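Changes at the top as Carum and Brinico settle in together

Eight months after IT services firm Carum bought its smaller rival Brinico, the combined business has a new leadership team and one set of books. It still has two help desks, two billing systems and, in some client offices, two account managers.

Anel Gumede, who ran Brinico before the sale, took over as chief operating officer of the group in May. Vusumuzi Naidoo stays on as chief financial officer. Bongani Sibiya, previously head of managed services at Tavares, has joined as sales director and reports to Gumede.

Sibiya spent 10 years at Tavares, mostly looking after retail and logistics accounts. He says his first job is to call on customers who signed with one company and now get invoices from another.

"They want to know who picks up the phone," he says. "Most of them don't care what the logo looks like."

Gumede is blunt about the pace of the merger. The plan was to move Brinico's support staff onto Carum's ticketing system within weeks. The data turned out to be messier than expected, with contract terms stored in email threads and old spreadsheets. The move was put off, and the work has since gone to Cindwood, an outside contractor.

Elsie Pearce, who leads the project at Cindwood, says the contracts are being checked by hand before anything is transferred. Clients with round-the-clock cover will go last.

Naidoo will not give revenue figures for the group, which is privately held. He says no offices will close this year and that both brand names will stay in use until the billing systems are joined. Staff on the Brinico side have kept their existing leave and pension terms.
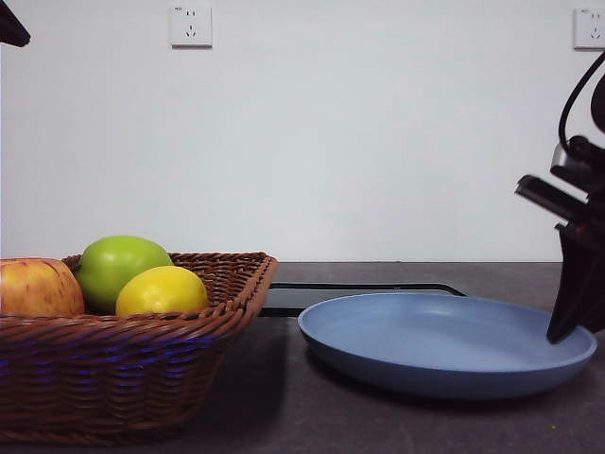

Sibiya expects to hire for the sales team once that work is finished. Until then, existing account managers will keep their own customers.

Contact the newsroom | Copyright 2020. All rights reserved. | Back to top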